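Prititz shop refit, report to the Wyss fund, August

Spending stands at 900 of the second installment. Leopold Kofler calls the Danden supplier reliable – I have yet to see why. Of 30 shelf brackets ordered, 2 came bent, and the refund is still a promise.

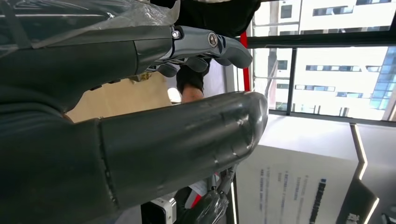 Dust is my main worry before the Zernbridge counters go in. Kofler wants to cover them with clear plastic wrap, the thin crinkly kind. I doubt it will last the sanding, and I have asked for a price on proper covers.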